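Home | Features | Money | Homes | Food
Print | E-mail
2 min read

The cheap kettle question

Biltia wants £100 for a kettle. Evia sells one for £11, and both boil water. I have read the Biltia leaflet twice and still can't say what the other £89 buys – a softer click, perhaps.

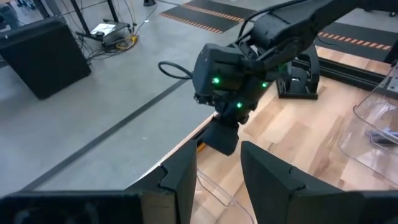
The makers talk about "lasting value". Fine, but the guarantee runs out in August of next year, same as the cheap one. Uswood's shop will sell you longer cover, for more money. I kept my £11 kettle.

Print | E-mail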